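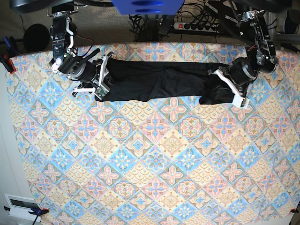 Questions I get about the Fellisley Local History Museum

I'm Anwara, I run the front desk and answer the email, and I've been typing the same replies for long enough that I finally put them on a page. If yours isn't covered, write to me anyway!

When are you open?
April through the end of the season, 10 to 4. The last entry is at 3:15, and I do mean it, the upstairs rooms take a while and I have a bus to catch.

How much is it?
Adults are $5, kids get in free. Members get in free too, and can bring one guest. We take cards now (finally).

What's in the new exhibit?
It's called Mill Whistle, and it's all about working life at the old Sikder woolen mill. You'll find time cards, lunch pails, a loom that took up most of our winter, and a wall with 81 portraits of people who worked there. My favorite thing is the pay ledger. Somebody doodled ducks in the margins for an entire year.

Can I hear the recordings?
Yes, please do. Tarek El Khatib interviewed former mill workers and their families, and there are headphones at the bench by the back window. The longest one runs just under an hour. If you only have time for one, pick the night shift story. I won't spoil it.

My grandmother worked at the mill. Can you look her up?
Probably! We have 739 names in the card index so far, and Chathurika Kanagaratnam is still adding to it. Send me her full name, her maiden name if you know it, and whatever years you've got. Give us a couple of weeks. Spelling in the old payroll books is all over the place, so tell me about any odd versions you've seen.

Do you take donations of old things?
Sometimes. Please don't leave boxes on the porch, even nice ones. Email a photo and a line or two on where the item came from, and Kasun Bhuiyan will get back to you. He's strict about it, and he has to be, our storage is one long closet. Right now we'd love mill badges, union flyers and anything from the Favgate store. We have plenty of sewing machines.

Is it accessible?
The ground floor is, with a ramp on the parking lot side. The second floor is stairs only. Ask at the desk for the binder, it has large photos and all the labels from up there.

Can I bring a school group?
Sure, mornings work best. Two classes at once is too many for us, so we split them up and one starts outside with the walking tour.

Can I take pictures?
Go ahead, just no flash near the textiles or the ledgers. If you want to publish something, ask me first.

Where do I park?
Behind the building, or on the street if the lot is full. The spaces next door belong to the dentist, and they do tow.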